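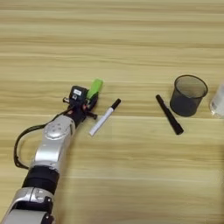
Frequently Asked Questions

Welcome, and thank you for stopping by! We get a lot of letters and emails at the Haltgate Seed Library, and quite a few of them ask the same things, so we have gathered our longer answers on one page. If yours isn't covered, please write to us anyway. We love mail, even in February, when we are up to our elbows in envelopes.

Do I have to live in Haltgate to borrow seeds?

Not at all. Anyone who can get to the desk is welcome, and we have regular borrowers who come over from Cistinholm on the morning bus and make a day of it. We don't mail seeds out except to people who can't travel, and if that's you, just say so in your note and we'll work something out together.

What does it cost?

Borrowing is free. If you'd like to drop something in the jar for envelopes and labels, that's very kind, and we'll use it for envelopes and labels.

How many packets can I take home?

Two at your first visit, and after that as many as you have room to grow. We started the two-packet rule after a spring when a few very enthusiastic people (we understand, we've been there) took home enough squash to cover a football field. Please do think about your space. A single zucchini plant will feed a small household, and then the neighbors, and then people you meet at the gas station.

What if I can't return any seed in the fall?

Then you can't, and we'd still like to see you next year. Gardens fail for all kinds of reasons. Deer get in, it rains all of June, somebody's mother gets sick and the beans don't get picked. We ask you to try, and if it doesn't work out, tell us what went wrong, as that's useful to the next person who borrows the same variety.

Which seeds are easiest for a beginner to save?

Beans, peas, lettuce and tomatoes, in more or less that order. All four mostly pollinate themselves, so what you plant is very nearly what you'll get back. For beans, leave the pods on the plant until they're brown and rattle when you shake them, then shell them and spread them on a tray indoors for a couple of weeks. You can test one by pressing a fingernail into it. If it leaves a dent, give them more time.

Lettuce takes patience. You have to let it bolt and go to flower, and it will look dreadful for weeks, and your family may ask you to pull it out. Hold firm! When the little heads turn fluffy, bend them into a paper bag and give them a good shake.

Why do you ask me to ferment my tomato seeds?

Each seed sits in a little sac of jelly that keeps it from sprouting inside the fruit. Scoop the seeds and juice into a jar, cover it with a scrap of cloth, and leave it somewhere out of the way for 48 hours. It will smell, and you may get a skin of mold on top, which is fine. Add water, stir, let the good seeds sink, pour off everything that floats, and rinse what's left in a strainer. Dry them on a plate or a coffee filter. Paper towels are a mistake most of us have made once, and you'll be picking fuzz off them until Christmas.

Can I bring in squash or pumpkin seeds?

Only if you pollinated the flowers by hand and taped them shut, or if you're quite sure there was no other squash of the same kind growing nearby. Bees travel a long way. Henrike Wunderlich teaches hand pollination at our summer workshop, and she's very patient with people who can't tell a male flower from a female one. (The female has a tiny squash behind it.)

What is the Trukereck bean, and why is there a waiting list?

It's a tan pole bean with a maroon splash, and it came to us in a tobacco tin from Domnica Ghiță, whose family grew it along their back fence for years before she shared it with us. It cooks up creamy and holds its shape in soup. We keep the list so that there's always a reserve in the freezer in case of a bad year. If you grow it, please plant no other pole bean right beside it.

How should I store seeds at home?

Cool, dark and dry. A glass jar with a tight lid in the back of a closet is perfectly good. If you use the refrigerator, let the jar come all the way to room temperature before you open it, or you'll get moisture on the seeds. Onion and parsnip seed is best used within a year, while tomatoes can sit for four or five and still come up nicely.

How big is the collection?

At our last inventory we had 2,648 packets in the drawers, covering 855 varieties. The printed list is at the desk, and it's in order by plant family, so ask if you can't find the carrots. They're under parsley.

Do you accept store-bought seeds?

Yes, happily, if the packet is unopened and no more than two years old. Please check for the word "hybrid" or "F1" first. Those are lovely to grow, but their seeds won't come true, so we put them in the giveaway basket by the door and anyone can help themselves.

When is the desk open?

Mornings from nine to noon during the growing season. In winter it's best to write first.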